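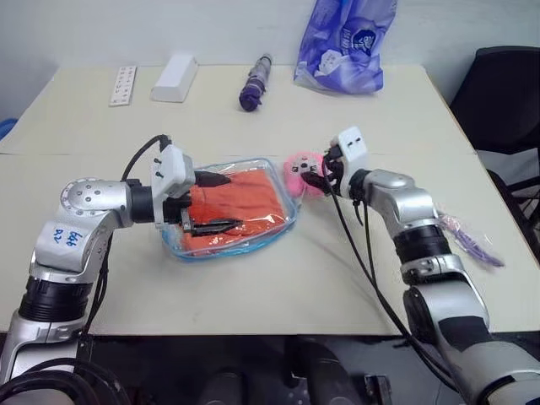
KESTDEN, July

Section 4. Setting Up the Two-Arm Table for Visitors

Welcome back, and thank you for reading this far! Sections 1 through 3 covered unpacking, power and homing. Now we come to the part most of you have been writing to me about, which is how to get the Piva table ready for an open day so that people can stand close, ask their questions and watch the arms do some honest packing work. The pouch-and-plush routine is the one we show first at Kestden. It is slow and easy to follow, and children like it a great deal.

Please set aside 40 minutes before the doors open. You can do it faster once you know the table, but the first few times you will want to go back and check things, and that is perfectly fine.

4.1 Before you switch on

1. Push the two table panels together until the seam is closed. Run a fingertip along it. If you feel a step, loosen the feet on the lower panel and bring it up to match - a plastic pouch will catch on even a small ridge.

2. Move anything you aren't using to the back of the table, against the wall. Boxes, bags and power strips can stay up there as long as they sit well behind the working area.

3. Check the cable on each forearm. It should make an easy loop into the top of the gripper housing, with enough slack for the wrist to turn all the way both ways.

4. Look at the marker label on the arm cover and write it in the visitor log. If you ever call Fundis for help, they will ask for it before anything else.

CAUTION: Keep hands off the table once the arm lights are on. The black fingers close with more force than their size suggests.

4.2 Loading the routine

5. Lay a clear zippered pouch flat in front of the left arm with a folded cloth inside. We use an orange-red cloth and a pouch with light blue trim, and visitors at the back can pick both out easily.

6. Set a small plush toy within reach of the right arm. Ours is pink, round and fluffy. Please choose something soft all over, without hard beads or long ribbons.

7. On the Onyshchenko panel, open Demonstrations and enter 271. The screen will show the name "Pouch and Plush." Press Load, and wait for the tone.

8. Press Step, not Run. The left gripper will take the near left corner of the pouch and the right gripper will pick up the toy. Both arms then pause with the toy held close beside the pouch.

NOTE: This pause is a lovely place to stop and talk. The arms will hold their positions until you press Step again, so take all the time your group needs. Marion Cairns, who wrote the visitor script in Appendix B, likes to ask people here which arm they think will move next.

4.3 With visitors at the table

9. Keep groups to 13 people, and ask them to stand behind the floor tape. Office chairs should stay off to the side with nobody sitting in them while the arms are moving.

10. Stand where you can reach the stop button without leaning over anyone.

11. Continue with Step through the rest of the routine. If the cloth bunches up or the toy slips, press Stop, wait for the arms to settle, and switch them to Hold before reaching in to set things straight. Visitors don't mind a second try one bit!

CAUTION: Do not hand objects directly to a gripper, even when someone asks very nicely.

4.4 If something goes wrong

Code 929 on the panel means one gripper has closed without finding anything between its fingers. Move the item back to its starting place with the arms on Hold, clear the code, and begin again from step 8. If the code comes back right away, wipe the fingers with a dry cloth and repeat the homing in Section 3.

To finish for the day, choose Park and keep everyone behind the tape until both arms have folded down. Switch off at the wall last.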